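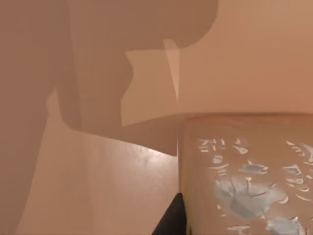 Fadime Şimşekoğlu is already talking about beans when I get out of the car. She has one in her hand, a fat purple-and-cream thing the size of a thumbnail, and she wants me to guess how old the line is before I've shut the door. I guess wrong, by a lot. "Everybody does!" she says, delighted, and puts it in my palm to keep.

She has been saving seed in Borkurbridge for 20 years, starting with one row of pole beans behind a rented house and ending up (so far, she says) with a garden that runs all the way down to the creek. Beans are still her first love, but there are tomatoes, squash, lettuces, a whole bed of onions going to flower, and a pepper called Bameo that she'd like me to know is the best pepper in the world.

"It's not pretty," she says. "It looks like somebody sat on it. You roast it and the whole street comes over."

The Bameo came to her from an old man in Lunde who had grown it along his garage wall and never given any thought to where it came from. He gave her five seeds in a twist of newspaper. Only one plant made it to fruit that first summer, and she kept it on the porch at night and carried it out every morning before work. "I was so scared of that plant. I talked to it. I told it about my day, I told it about my sister. Then in August it gave me 4 peppers and I cried in the kitchen."

I ask what people get wrong when they start out, and she takes a long time to answer, pulling dead leaves off a tomato the whole while. Mostly they pick too early, she says. A bean for eating and a bean for planting are weeks apart. You have to let the pod go brown and ugly and rattle when you shake it, and people can't stand to look at it. Their neighbors ask if they've been sick. "Leave it! Leave it on the plant. If frost is coming, pull up the whole thing and hang it in the garage, but leave it on the plant."

Lettuce is worse, because lettuce that's making seed gets tall as a child and falls over on everything else. She ties hers to broom handles. Squash she does by hand, early, with the flowers taped shut the evening before so that no bee gets in ahead of her. Her tape is the ordinary kind from the hardware store. She has tried fancy bags and clips and always goes back to the tape.

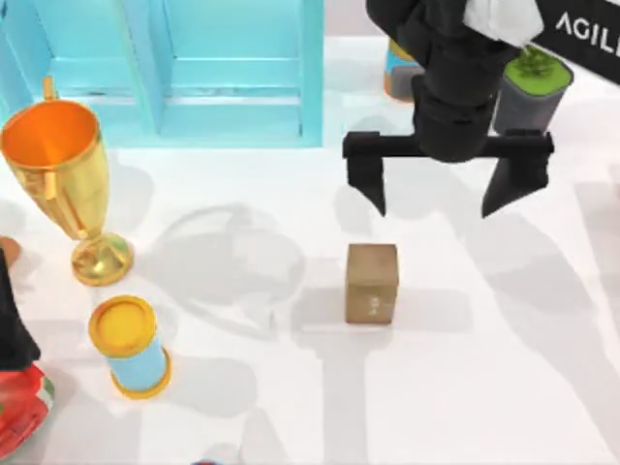 Mailing is the part she used to hate. Seed goes out to growers in other states all through the winter, and for years she used plain envelopes, until a batch of her best beans arrived at the other end as crumbs. These days anything big or brittle gets a box, and it doesn't have to be much of one: a small brown cardboard cube like the one on the white tabletop in the picture is her idea of a perfect bean box. She folds a paper towel into the bottom, then the packet, then another paper towel, and a note in pencil. Always pencil. Ink runs, she says, and then somebody in Ohio is growing a mystery.

The notes are half the fun. She reads me a few from people who wrote back, and does the voices. One man sent a photo of his beans on a fence every week until October. A woman wrote three pages about her grandmother's soup and forgot to say whether the seeds had come up.

Fadime writes everything down too, in a row of school notebooks with the covers falling off. The last entry is number 1372, a yellow pear tomato from a swap table in March. Not all of those lines are still alive. She flips back and shows me the ones crossed out, and her voice drops a little. "This one I lost to mice. This one was my fault, I put it away damp. This one, I gave all of it away, and then nobody I gave it to had any left." She taps the page. "So now I keep back half. Whatever it is, however nicely you ask me." 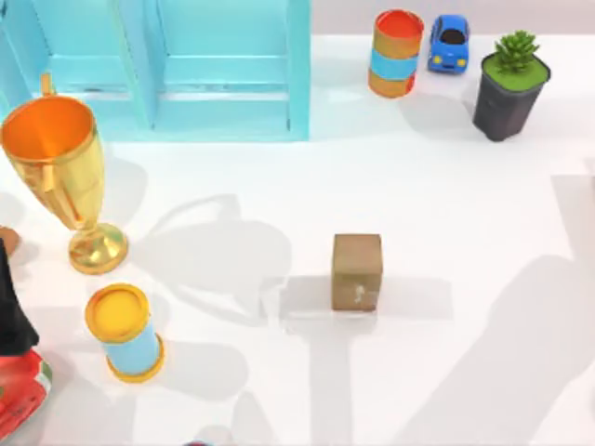 Then there's Relside, where the fall show is held, and where she has opinions about the squash judging that would fill another notebook. She likes winning and says so. What she doesn't much care for is the hardware you get for it, and when we get on to trophies she is firm that a cup ought to be useful. Something along the lines of the gold one in the photo, with its wide, deep bowl and orange inside, would get her vote. "You could shell beans into that," she says. "Big bowl, handle on the side. That's a bean cup!"

She took second last time with a gray-skinned squash and is growing it again, in the same bed with more compost. I get the full tour of the compost. It's very good compost, and I say so, and she makes me put my hand in to feel how warm it is.

It's nearly dark by then, and she wants to know what kind of soil I have at home. I tell her clay. She goes into the house and comes back with two packets and a list of instructions, starting with Sunday. "Soak them Saturday night," she says. "And call me when they come up. Not a text, call me!"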